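Opinion | Tech & Work
5 comments · 22 shares

Went to the Voreo open day at Skivside on Friday expecting a show. Music, lights, somebody in a headset. Got a queue, weak tea and two arms at a white table with a box of bottles. Stayed over an hour.

I liked it. Slow, yes. Painfully slow at times. But packing is dull, fiddly work and I did it for 2 years at Bahrami, so I know what a bag handle does to your patience. If a machine wants that job it can have it, as long as the people doing it now get somthing better and not just a leaflet.

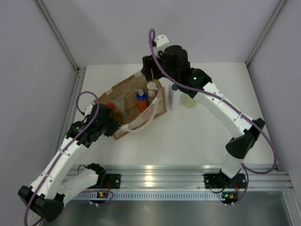
Fine words, but who pays for the something better? One visitor put that to the Voreo staff and got told it was a matter for employers. Weak answer. The same visitor said a shift at Stinodance packs 1,000 orders and wouldn't wait for these two.

Fair. Still think they were right to show it slow, no speeded-up film. More firms should. Next one is in January, go and ask teh money question again. Louder.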